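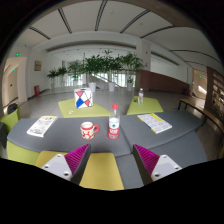

Mit dem Gesicht ins Wasser, das sei für sie wochenlang das Schlimmste gewesen, schlimmer als das Tiefe, schlimmer als der Sprung, sagt Diễm Doãn, und dass ihre Kinder sie dabei vom Beckenrand aus angefeuert hätten, habe die Sache zunächst noch verschlimmert.

Vereinsleben › Schwimmen › Gespräche
Februar | Text: Redaktion Vereinsblatt

Solche Geschichten hört Dzifa Boateng in jedem Kurs, und sie hört sie gern. Seit 13 Jahren bringt sie in Fudby Erwachsenen das Schwimmen bei, immer abends um halb acht, wenn die Kindergruppen aus dem Lehrbecken heraus sind und die Duschen wieder frei. Wir haben uns mit ihr auf einen Tee verabredet, aus dem dann zwei Kannen geworden sind, und eigentlich wollten wir nur kurz über die neuen Kurszeiten sprechen.

»Die meisten kommen ja gar nicht zu mir, weil sie plötzlich Lust aufs Schwimmen haben«, erzählt sie. »Da steht ein Urlaub an, oder ein Enkelkind ist jetzt so weit und fragt: Oma, warum kommst du nie mit rein? Und dann ruft Oma bei uns an und flüstert fast am Telefon.« Sie lacht, aber freundlich, und schenkt nach. Das Flüstern kenne sie von sich selbst. Sie hat nämlich auch erst als Erwachsene schwimmen gelernt, in Grirnville, wo sie damals ihre Ausbildung machte und eine Kollegin sie so lange mit ins Hallenbad schleppte, bis Ausreden nicht mehr halfen.

Wie das war? »Furchtbar! Ich hatte mir einen Badeanzug geliehen, der mir zwei Nummern zu groß war, und der Bademeister redete mit mir, als wäre ich sechs. ›So, jetzt machen wir mal den Frosch.‹ Den Frosch mache ich bis heute mit niemandem.« In ihrem Kurs wird stattdessen erst einmal ausgeatmet. Eine ganze Stunde lang stehen alle bis zur Brust im Wasser und pusten, brummen, blubbern, und wer mag, darf dabei singen. Ein Teilnehmer habe einmal sämtliche Strophen eines Seemannsliedes unter Wasser gesungen, das sei bis ins Umkleidehäuschen Gesprächsthema gewesen. 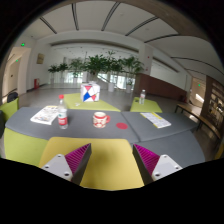

Danach kommt das Schweben, und da wird sie beim Erzählen richtig ausführlich, die Hände sind die ganze Zeit in der Luft. »Sie müssen sich vorstellen, jemand ist 55 und hat sein Leben lang geglaubt, dass er untergeht wie ein Stein. Dann liegt er auf dem Rücken, ich habe nur einen Finger unter seinem Hinterkopf, und irgendwann nehme ich den weg und sage nichts. Manche merken es erst nach einer ganzen Weile. Ich habe da schon Leute weinen sehen, und ich weine dann meistens mit, das fällt im Schwimmbad zum Glück nicht auf.«

Ob es auch welche gebe, die es nicht schaffen? Sie überlegt lange. Einen Herrn habe sie gehabt, der sei nach dem dritten Abend nicht mehr gekommen, und das beschäftige sie noch immer ein bisschen. Vielleicht sei sie zu schnell gewesen, vielleicht habe auch einfach die Halle nicht gepasst, der Hall dort sei für manche schwer auszuhalten, gerade wenn nebenan die Wasserballer trainieren. Seither fragt sie am ersten Abend reihum, wovor jeder am meisten Angst hat, und schreibt es sich auf. Chlor in den Augen steht da, die Rutschgefahr auf den Fliesen, ein alter Schulausflug an den See bei Montoya, bei dem einer ins Wasser geschubst wurde und alle gelacht haben. »Das ist 40 Jahre her, und er wusste noch, welche Schuhe er anhatte.«

Auf die Technik angesprochen, bleibt sie gelassen. Brustschwimmen wollen fast alle, weil sie es so kennen, dabei sei der Beinschlag für steife Hüften gar nicht so bequem. Sie fängt deshalb gern mit der Rückenlage an und lässt die Leute selbst herausfinden, was ihnen liegt. Schwimmnudeln ja, Schwimmflügel nein, Brille unbedingt, und zwar eine, die man vorher im Waschbecken ausprobiert hat! Die erste ganze Bahn wird hinterher gefeiert, mit Marmorkuchen im Vorraum. Das Rezept stammt von ihrer Schwiegermutter und wird nicht herausgegeben, wir haben gefragt.

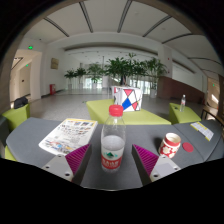
Schwimmabteilung Fudby · Erwachsenengruppe

Für den nächsten Kurs stehen 18 Namen auf der Liste, mehr als je zuvor, und das Lehrbecken wird davon leider nicht breiter. Dzifa Boateng möchte trotzdem niemanden wegschicken. Sie denkt an einen zweiten Abend, vielleicht auch an eine Frühgruppe um sieben, »für die Rentner, die sowieso seit fünf wach sind«, wie sie sagt, und für alle im Schichtdienst, die abends nie können. Eine zweite Person am Beckenrand hätte sie dafür schon im Auge. Diễm Doãn hat nach ihrem eigenen Kurs weitergemacht, schwimmt inzwischen jede Woche und hilft seit dem Herbst bei den Anfängern mit.

»Sie kann das besser als ich«, sagt Dzifa Boateng. »Bei mir ist es so lange her. Sie weiß noch ganz genau, wie sich das anfühlt, wenn einem das Wasser zum ersten Mal über die Ohren läuft.«

Dann schaut sie auf die Uhr, kurz nach sieben, und sucht ihre Badelatschen. Wer mitmachen möchte, meldet sich in der Geschäftsstelle, Durchwahl 223, und darf auch dort gern flüstern.

Auch interessant
Neue Hallenzeiten im Frühjahr
Wasserball: Auswärtsspiel in Grirnville
Welche Schwimmbrille passt zu mir?
Rückblick: Vereinsausflug nach Montoya
Fundsachen aus der Umkleide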